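Search this site Enter keyword Go

Artificial flower

An artificial flower is a copy of a real bloom made from cloth, paper, wax, plastic or whatever else the maker has to hand. I've been writing these entries for Rarovia for ages and this is the one I looked forward to most — I grew up over a shop that sold little else!

People have made them for a very long time. The Romans liked wax ones, silk blossoms were worn in China, and Italian makers later passed their skills on to the French, who got terribly good at it.
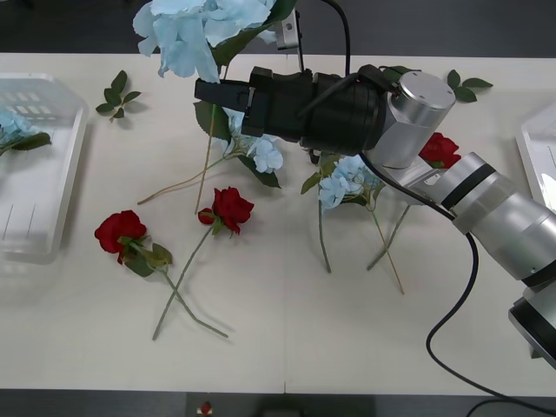 Cloth is still what most of us think of first. Petals used to be cut in stacks with a punch, stiffened with starch or gelatine, then curled by hand over a warm iron tool (my aunt's friend Forough Rashti burnt her thumbs on hers and swore by it anyway). Polyester took over in the last century, as it keeps its colour better than silk and costs a good deal less. Shops still say "silk flowers" out of habit.

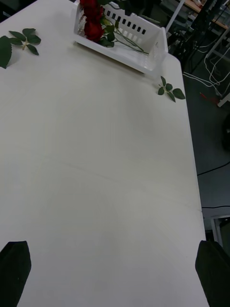

Vol. 14, p. 29

Stems are their own little craft. The usual way is a wire core with either moulded plastic around it or a wrapping of tape, which florists stretch as they wind so that it sticks to itself. Benvinda Henriques taught me to start just under the flower and work down, turning the wire and keeping the tape still. I did it backwards for years.
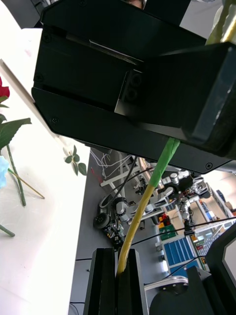

Some flowers are much easier to copy than others. Roses and daisies are kind to beginners, sweet peas are horrid, and anything with a see-through petal is best left alone until you've had some practice. Hydrangeas look hard but they're mostly patience, lots of small florets gathered into one head, and a slightly wonky one doesn't show.

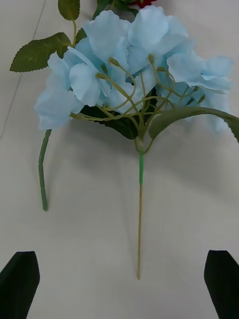

As for looking after them, dust is the main enemy. A soft brush or a hairdryer on its cool setting does for most, and strong sun will fade nearly any dye in the end, so keep them off the windowsill. Paper ones should never be washed, and wax ones need a cool room, well away from the radiator.

See also: Dried flowers; Millinery; Wax fruit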